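Call for participants: shoe tidying study at Lollow

Do you have opinions on where shoes should go when you walk in the door? We'd love to meet you! Lollow is looking for 48 adults to join us in May for a friendly, hands-on study of how people put footwear away in small entryways.

You'll handle everyday pairs, mostly clogs and sandals, and set them on a rack the way you would at home. Foam clogs get plenty of time on the table because they're light, rounded and fun to line up - everyone seems to have a different way of picking them up.

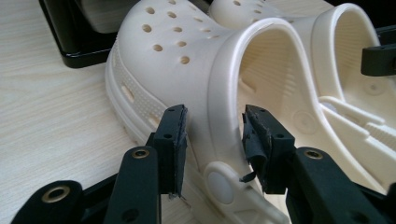
What you'll do

Each visit lasts 2 hours, with a snack break in the middle. You'll pair up shoes, place them on the rack, take them off again and tell us what felt easy or annoying. Wear short sleeves if you can, and bring your own favorite pair if you'd like to talk about it.

The racks are small and a bit silly, which we love. One has a wavy red top, black twisted legs and colored balls at the corners, with space for a pair between the legs.
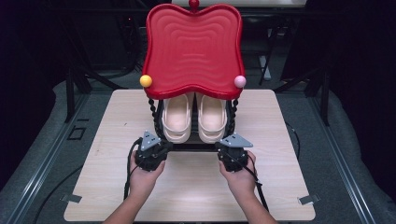 Lollow Home Habits Team, Room 336

Who can join

Anyone 18 or older who can stand or sit at a table for the full visit. Messy hallways are very welcome - so are people who alphabetize their closets. No experience needed.

How to sign up

Stop by the Mutiso Building front desk and ask for form 726, or pick one up at our door. Please return it by November 10, 2025.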